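# A difícil vida das superfícies lisas

*março de 2026*

Toda a superfície horizontal acaba por ser uma prateleira. As verticais demoram um pouco mais, têm a gravidade do seu lado, mas também cedem: primeiro um papel colado, depois um recado a marcador, depois o número de telefone de um canalizador que entretanto se reformou. Quem partilha uma sala de trabalho conhece o processo e costuma atribuí-lo aos outros.

Na Nevadov, uma oficina partilhada que ocupa o fundo de um armazém na Rua Valdebenito, a luta contra este estado de coisas já leva algum tempo e produziu um regulamento. O regulamento esteve afixado. Depois alguém reparou que era ele próprio um papel colado numa superfície que devia estar livre, e foi para uma gaveta, onde ninguém o consulta e onde continua, portanto, a ser cumprido com o mesmo rigor de antes.

O que sobrou dele foi o gosto pelo branco. Branco no tecto, de chapas onduladas e vigas compridas, branco nas paredes até onde chegou a tinta. Quem visita costuma elogiar a claridade. Quem lá trabalha aprendeu cedo que o branco é a cor mais trabalhosa do catálogo, uma espécie de livro de visitas involuntário: um dedo, um cotovelo, uma caneta destapada no bolso errado, e fica assinado.

As lâmpadas fluorescentes também não ajudam. De dia, com a porta aberta, um painel branco parece limpo a qualquer distância razoável. Acendem-se os tubos e aparecem os reflexos compridos, e entre os reflexos aparece o resto, as manchinhas, as marcas, o rabisco avermelhado que toda a gente jura ter encontrado ali quando chegou. 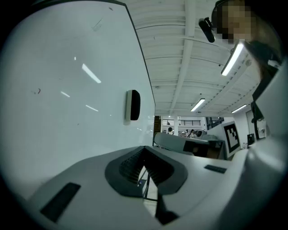

O vermelho sai sempre em último, avisou uma voz habituada a estas guerras; o preto ainda se convence com um pano húmido, o azul negoceia-se, mas o vermelho fica para a família. A mesma voz recomendava passar por cima do risco com um marcador novo e limpar tudo de seguida, antes que secasse, técnica que funciona muito bem em casa de quem a recomenda.

Na Nevadov já se experimentou. Já se experimentou, aliás, quase tudo o que cabe num balde: água morna, álcool, a borracha mágica que gasta o acabamento com a mesma alegria com que gasta a nódoa, e um frasco de Nurkov, comprado por 23 euros num momento de fraqueza colectiva. O Nurkov cheira a limão e a arrependimento. O rótulo promete «brilho de origem» e pede para testar primeiro numa zona discreta, conselho sensato que pressupõe a existência de zonas discretas numa coisa grande, branca e lisa.

A corrente mais moderada propõe que se deixe estar. Um rabisco pequeno, do lado esquerdo, não faz mal a ninguém e até orienta quem entra. A corrente dura acha que é assim que tudo começa. Costumam discutir o assunto de pé, encostados ao painel.

## E depois há a mesa

A mesa é outra conversa. É grande, de um cinzento muito claro, com uma orla preta que acompanha a curva do tampo, e foi encomendada à Skakum depois de meses de catálogos, fita métrica e opiniões. Custou mais do que as cadeiras todas juntas, facto que se nota quando alguém se senta.

A versão anterior tinha 110 centímetros de largura e cantos vivos, responsáveis por uma colecção de nódoas negras à altura da anca que hoje se recorda com alguma ternura. Os cantos foram o argumento decisivo. Numa mesa de borda curva vai-se andando à volta, cada um fica onde calha, trabalha-se de pé junto à orla e ninguém é obrigado a presidir. O vendedor chamava a isto «fluxo». Nós chamávamos-lhe não bater com a anca.

Escolher a cor é que foi penoso. O catálogo trazia 62 acabamentos, dos quais uma boa parte era cinzento com nomes de fenómenos meteorológicos. Havia quem quisesse madeira, pelo calor, e quem não quisesse madeira, pelas rodelas de café. Ganhou o cinzento-claro, defendido com a tese de que esconderia o pó. Esconde, de facto. Esconde também parafusos pequenos, pedaços de fita transparente e todas as borrachas cinzentas alguma vez fabricadas.

Para a proteger, criou-se o costume do tampo livre: trabalha-se, leva-se o que se trouxe, passa-se o pano. A dificuldade, como em todos os costumes, está na parte do meio. Um tampo desimpedido exerce sobre qualquer pessoa carregada uma atracção que devia ser estudada. Pousa-se um casaco, só um instante. O casaco sente-se só. Ao fim da tarde tem a companhia de uma mochila, de um rolo de cabo e de um tupperware cuja paternidade será contestada durante semanas.

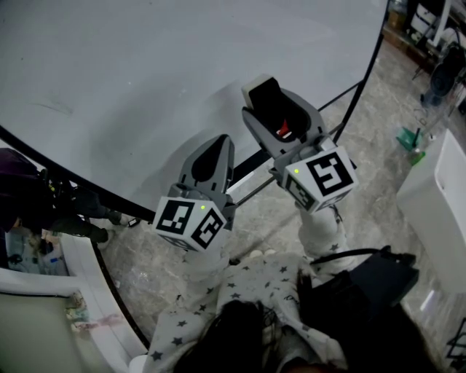 E os riscos, quem é que paga os riscos? A pergunta chegou numa carta à redacção, sem assinatura, com a observação adicional de que um tampo claro só se compra quando se tem outro para usar.

Não paga ninguém. Lá está, bem à esquerda, uma marca fina e esverdeada, ténue, com ar de risco, a que já foram dadas várias explicações e nenhuma desculpa. Houve quem sugerisse um tapete de corte, quem sugerisse uma toalha de plástico e quem, com mais sentido prático, sugerisse pôr-lhe um vaso em cima. O vaso chegou a ser orçamentado, 50 euros com prato, e chumbado por violar o costume do tampo livre.

A orla preta, essa, aguenta tudo. Leva com fivelas, chaves e cotovelos e continua com a mesma cara. Há na oficina uma facção que defende, desde então, que a próxima mesa seja toda orla. A Skakum respondeu que não faz. Ficou de mandar o catálogo novo, com mais cinzentos.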